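Okgate Training Laboratory
Gallery: Suturing Practice Under the Revised Instrument Rules

The Okgate laboratory adopted its revised rules for robot-assisted suturing exercises on Wednesday, June 26, 2019. They replace the December edition and apply to all bench sessions, including those run at the Stikimbridge site. The gallery accompanies section 4, Thread and Instrument Handling. The full text is held as document 2319.

Terms used on this page: "working instrument" means the instrument placing the stitch. "Assisting instrument" means the other one, whether or not it is holding thread at the time.

4.1 Instrument tips
The operator keeps the working tip in view whenever the instrument is under control. If the assisting tip leaves the view, it is held still until the view is corrected. Moving an instrument by memory of its last position is recorded as a fault, even when no contact occurs.

4.2 Loose thread
Braided suture is damaged by repeated gripping along the same length. Grip near the end that will be trimmed. Loops are drawn down slowly and kept clear of the wrist joint and its pulleys. Before tightening, the operator identifies the free tail and says so aloud.
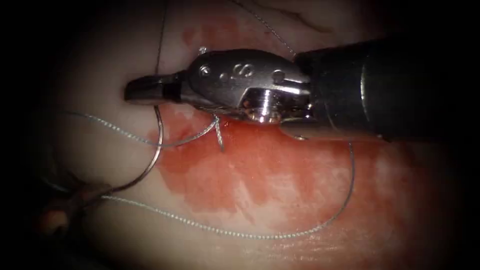

Thread that has caught on a joint is released by reversing the last movement. Pulling through is not permitted. If two attempts at release fail, the thread is cut and the exercise restarts from the previous stitch. The restart is entered on the session sheet with code 13.

4.3 Needles
A needle is either held or parked in the agreed area. Needles are counted at the start, at each change of operator, and at the end. A session with an open count cannot be closed in the Zuvlow log.

4.4 Records
Session sheets are filed by instrument serial number. The Ho reference set, sheets 1801 to 2559, was scored under the December edition and must not be compared directly with newer results. The scoring of thread damage changed from a single mark to a four-point scale, and no conversion table has been issued.

Corrections to this page should quote the section number and the edition. Requests for the printed wall chart go to the Okgate equipment desk.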